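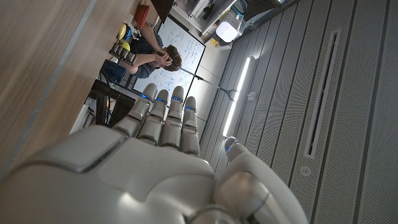

SKESHAM, September

The whiteboard goes first thing. By mid-morning it's full, blue marker top to bottom, and somebody in a dark T-shirt or similar is sat with their back to you, hands on head. Normal day.

Rekha Khurana has rented out study rooms here for 8 years. Started with one board. Chalk before that, horrible. "People think better standing up," she says, "then they sit down and worry."

She buys pens by the box. 146 last term, mostly blue. Black ghosts, red is shouty. Wipe with a dry cloth, then a damp one, then leave it alone. Dont use kitchen spray.

Best time for a seat: before nine. Tea's downstairs, bring you own mug.

Comments (2)

Caradog Dafis: Blue ghosts too if you leave it over a weekend. Ask me how I know.

pandey389: is the room by the stairs still freezing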